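Keeping a Workbench Clear (Or at Least Clear Enough)

Every flat surface in a house wants to be a shelf. The dining table holds out the longest, the top of the dryer gives up in a week, and the workbench in the garage never had a chance. Mine spent most of last winter holding up a box of tile samples, two dead flashlights and a bread machine waiting on a part from Olmedo. The part came in April. It was the wrong part.

These are the habits that got the bench back. None of them are clever.

Start with the floor

You can't clear a bench if there is no place to set things down. Sweep a patch of floor, lay out an old sheet and move everything onto it. Everything, including the coffee can of screws you are sure you will sort one day. You won't. Keep the long ones and let the rest go.

Give paint cans a deadline

Write the room and the month on the lid with a marker. If the room has been repainted since, the can goes to the county drop-off. Ours is out past Plasenstead and opens on Thursday mornings, when people with jobs are at them.

Wipe, then wax

Old glue comes up with a plastic scraper and patience. For the sticky film left behind, use a rag with a little mineral spirits, open the door and hang the rag outside flat to dry. Never ball it up in the trash — oily rags can heat up by themselves and catch fire. Once the top is clean, rub on a thin coat of paste wax. Drips of glue will pop right off, and you will feel smug for an entire evening.

Sandpaper goes in a file folder

An accordion folder from the office aisle, one pocket per grit. I paid $3 for mine at the thrift store in Hernevville, and it came with somebody's water bills from 1000 Werngate Road, all paid on time. Good for them.

Hang the things you reach for

Tape measure, pencil, square, utility knife. If it gets used every time, it gets a hook at elbow height. If it gets used twice a year, it goes in a drawer with a label. Be specific on the label. "Misc." is how we got here.

Put the light in front of you

A bulb behind your head puts your own shadow on the line you are trying to cut. Clamp a cheap lamp to the back of the bench, on the side away from your writing hand.

Park cords and handheld gadgets

Coil cords loosely and close them with a strip of hook-and-loop tape. Tight wraps around the handle wear out the cord right where it meets the tool. Anything with a grip and a battery should have its own spot, preferably near the charger.

The five-minute rule

Before you turn out the light, spend five minutes putting things back. Set a timer if you must. My bench cost $195 secondhand, and for years it was the most expensive junk drawer in the county. Now I can find the pencil. Some nights I can find both pencils.

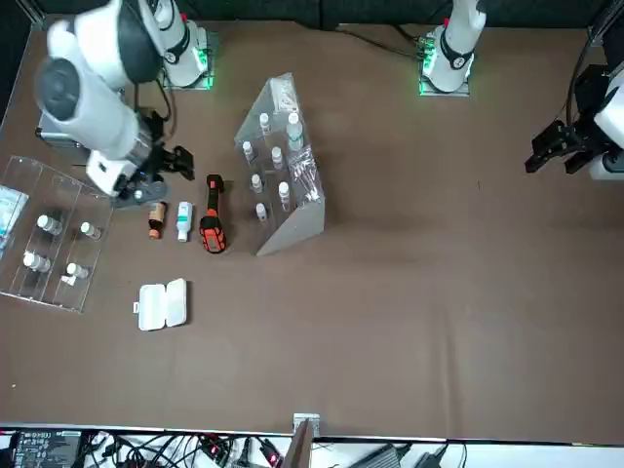
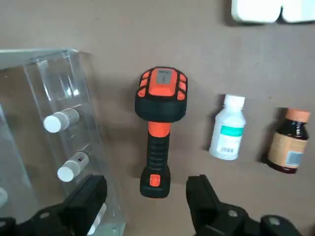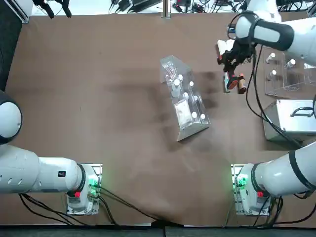 Brown tabletops with room to work. The orange and black barcode scanner is in the middle picture.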